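**Bottled water** is drinking water that is packed in closed containers, mostly plastic or glass, and sold for personal use. It may come from a spring, a well or a public supply, and it can be still or sparkling.

## Containers

Glass was the usual material before light plastic bottles became common. Plastic costs less to carry and does not break easily, but a thin wall bends under the hand. Most bottles close with a screw cap on a threaded neck.
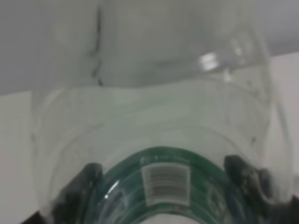
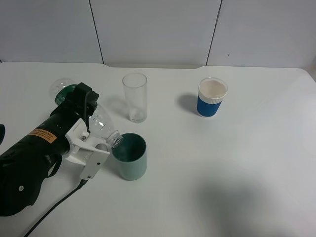
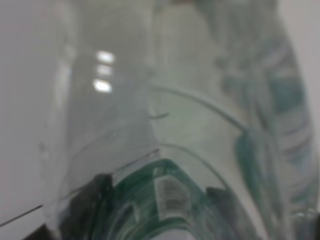
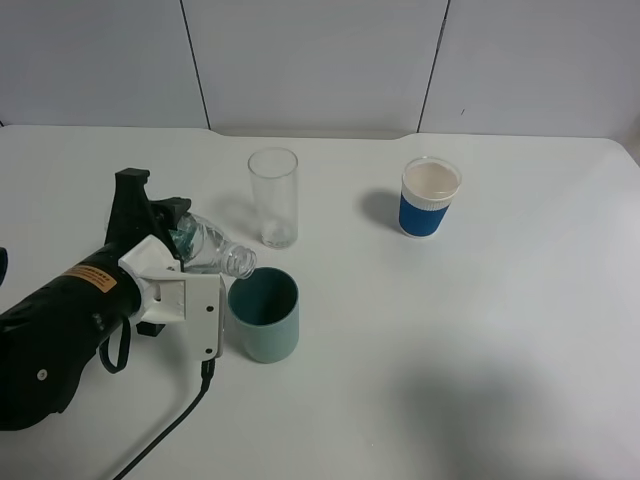
*Second and fourth pictures: clear plastic water bottle tilted over a green cup.*

## Local bottling

In the Enomora valley, the spring of Longo lies at 914 meters. Its water was first sold in glass bottles, which were carried down to the town of Idow every Tuesday. The writer Noemi Marchetti describes this trade in her book *Tandomen*, where she lists 31 small bottlers. Of these, 15 used the same spring.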